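How to Test Whether a Robot Can Restock Your Cups

Every few months somebody selling automation tells a café owner that the dull jobs are finished. Restocking cups is usually on the list. I've now sat through two of these pitches, one from Semik and one from Ustano, and both skipped the part where the cups go from the box to the counter. So run your own test before you sign anything. It takes one slow hour and costs you a sleeve of cups.

You'll need: one unopened case, a few sleeves of paper and clear plastic cups, a stopwatch, and whoever closes on a normal night. Do it at closing, with the lights the way you really keep them. Demo rooms are bright and the floor is bare. Yours isn't.

1. Time a person first. Have your closer restock at their usual pace and say nothing to them. Paloma Ruiz-Ortega, who closes for us at Sorkholm, did the whole station in 343 seconds, including a stop to answer the phone.

2. Watch the grip. Nested paper cups have very little stiffness from the side. Squeeze hard and the walls buckle, squeeze too little and the bottom of the column slides out on your shoes. People settle this with their fingers and don't think about it. Ask the vendor how their gripper settles it, and ask what happens with a half-used stack.

3. Mix the materials. This is where I'd expect most machines to quit. A closer will carry paper and plastic together, one column in each hand, and adjust for both. 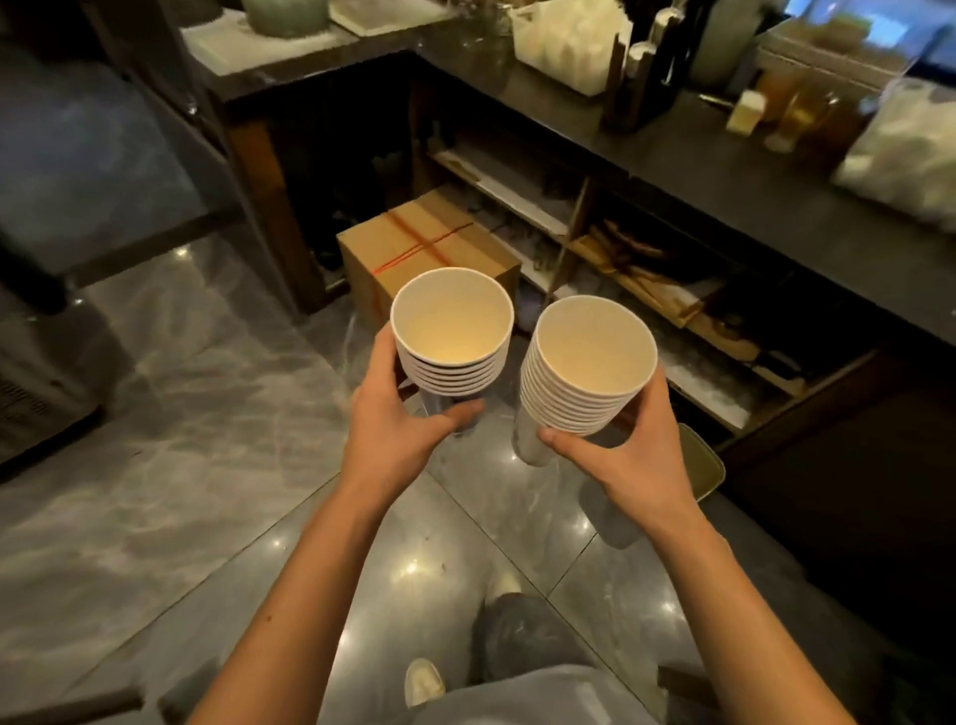 Paper on top, clear plastic underneath, a stack in each hand.

4. Leave the clutter alone. Keep the stools out, the delivery box on the floor and the bottles along the back. If the salesman wants to "prep the area" first, write down how long the prep takes and add it to his time.

5. Count failures your way. A crushed rim is a failure. So is a cup on the floor, because it goes in the trash. Semik's brochure claimed 467 cups moved without a drop, but the small print had every stack standing upright in a molded rack — a rack somebody had to fill.

6. Make it recover. Knock a stack over yourself and stand back. If a person has to come and reset things, put their minutes on the sheet too.

How to read the result

Compare total staff minutes with the machine and without it. Leave out whatever the arm does while everyone is watching. When Rodrigo Vieira tried this at his place on Spanos Street, the arm managed 9 stacks out of the test batch before it needed help, and he was the help.

Could it work someday? Sure. Fixed dispensers already do fine with one cup size in one spot, and I'd buy one of those before I'd buy an arm. For loose sleeves, low shelves and a crowded counter, I'm keeping the closer.

Repeat the test if the vendor sends new software. Same cups, same lights, same mess.

6 comments
343 shares

Related
Dishwashing arms: what the quote leaves out
Floor scrubbers in narrow aisles
How to time a closing shift
Cup dispensers, wall or counter?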